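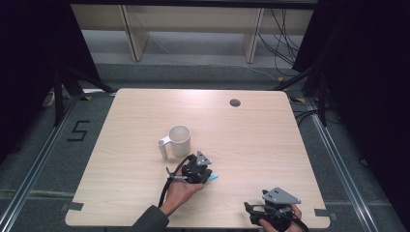 A white mug on one of the small square tables with the cable hole.

Search this site Enter keywords Go

Looking after the small square tables

13/04/2024
By So-yul Yeon

The small square tables have now been in the building since December, and most of us have worked, eaten or written at one. Several people have asked what can and can't go on them, so Deok-su Bang and I have put the answers together. Please keep this item, or at least pass it to whoever shares your room.

The tables were ordered from Javero under the name Kandura. They have a light wood-grain top, rounded corners and one small round hole near a corner for a cable. The order was number 1439, in case anyone needs to quote it for a repair. Spare feet and a replacement ring for the hole can be had from Bok-nam Gil at the Hemport desk.

Mugs and cups. A mug can stand on the bare top for as long as you are drinking from it. The trouble starts when it is left overnight with a ring of coffee under it. Two tables on the second floor have marks that took Helmi Väisänen most of an afternoon to get out, and one of those can still be felt with a fingertip. Coasters are in the drawer under the kettle. Take your mug back to the kitchen when you leave - the white ones all belong there, and the shelf was down to 4 last week.

Soup bowls and anything straight from the microwave need a mat. The cork mats are in the same drawer.

Cleaning. Use a soft cloth, warm water and a drop of dish soap, then a dry cloth. Wipe in the direction of the grain. Do not use the green scouring pads or the spray meant for the windows. Jae-hoon Cheon tried the window spray on the table in Room 282 and it left a cloudy patch that had to be washed off again with plain water.

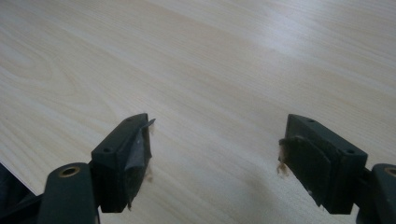 Tabletops with a pale grain are harder to check than dark ones. Crumbs show up well enough, but a dried film of soap or juice does not, and people often think a table is clean when it only looks that way from where they are sitting. Use the light to help you. Where it reflects off the top you get a broad bright band that washes the grain out nearly to white, and a smear will usually stand out along the edge of that band. Bend down a little, look across the surface toward the window or lamp, and then move to the next side and look again. It takes less than a minute.

Tape. Masking tape is fine on the top for a day or so. Packing tape is not, as the glue stays behind when it is pulled off. If you find old glue, rub it with a little cooking oil on a paper towel, leave it for ten minutes and wash with soap. Please don't scrape it with a knife or a ruler.

Moving a table. It takes two people, one on each side, and it should be lifted clear of the carpet. Dragging has already loosened the feet on the table by the stairs. Pull any cable out of the hole first and coil it up. If you borrow a table for an event in the Wi room, write your name on the sheet by the door and put the table back the same evening.

Deok-su will check all the feet and tighten the loose ones before the end of the month. If yours rocks, leave a note on it with your room number - a folded napkin under one foot is all right until he gets there.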